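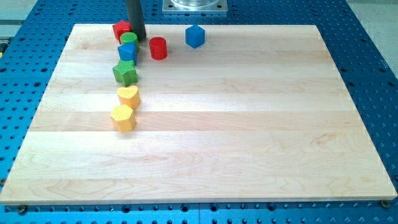
Chapter 5
Who Owns the Handoff?

My first real job was at Birnent, a payroll software firm with 160 employees, and I spent most of it forwarding emails. Sales closed a deal, tossed it over to onboarding, and onboarding tossed it to me (I was in billing, so I have no idea why!). One client, Melis, got 2 welcome calls in the same morning and then heard from us again in June, when the invoice went out.

So this chapter is about handoffs – the moment when work leaves one department and lands in another. We'll start with Granmont, a distributor that traced 1,686 late orders back to a single form, and then look at how Hoditz redrew its reporting lines. Before you read on, grab a pen and write down the last time you waited on another team. Who were you waiting for, and did they know it? Keep that page handy for the first exercise.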